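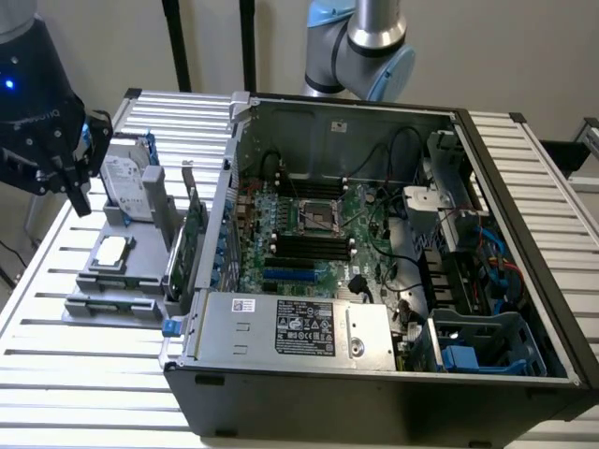 Figure 4. Two-finger gripper over a 3.5-inch drive held upright in a gray tray.

4.2 Who gets the compost?

I went into this part of the study expecting to write about soil, and I ended up writing mostly about a gate. The Benthorpe garden has 13 shared beds and one compost yard, and the yard sits behind a gate that used to be locked at 6 p.m. If you worked days, you basically never got compost (unless you knew somebody with a key, and plenty of people did). So when I looked at the bucket log for the first season, the heavy users were the folks who lived on the Escobedo side and could stroll over at lunch.

Then the gate hours changed. The garden started leaving it open until dark, and the log looks like it came from a different place! Evening pickups went from a handful to most of the page. The total for the season was 2,000 buckets, which the yard could only just keep up with, and by September the finished pile was down to a sad little ring on the concrete.
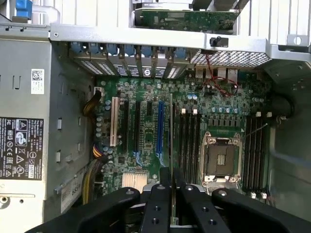 I should say something about how the log works, because it has holes in it. Gardeners write down their bed and how many buckets they took, on a clipboard, in pencil. Rain got at a few sheets. One whole week is in somebody's shorthand that Estela Ojeda and I stared at for an afternoon before giving up, and we left that week out of the totals. We also couldn't tell a full bucket from a half one, so please read the counts as trips more than as volume.

What about the Ornau beds? They're the farthest from the yard, it's uphill the whole way, and the longer hours barely moved their numbers. People there told me they'd take more if somebody would just bring a cart. I believe them, though I never got to test it, and I'd love to see another garden try.

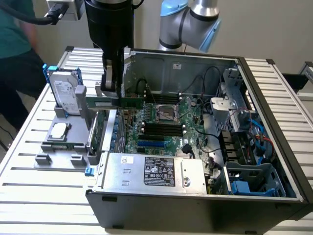 Last modified: September, 4:40 p.m.

The survey backs up some of this. We handed out 100 paper forms at the fall potluck, and the most common gripe in the ones that came back was distance, with gate hours a good way behind. That surprised me, but the potluck came after the hours had changed, so the people who were mad about the lock had already gotten what they wanted. Section 4.3 goes into the food scraps coming in, where the clipboard was kept a lot better.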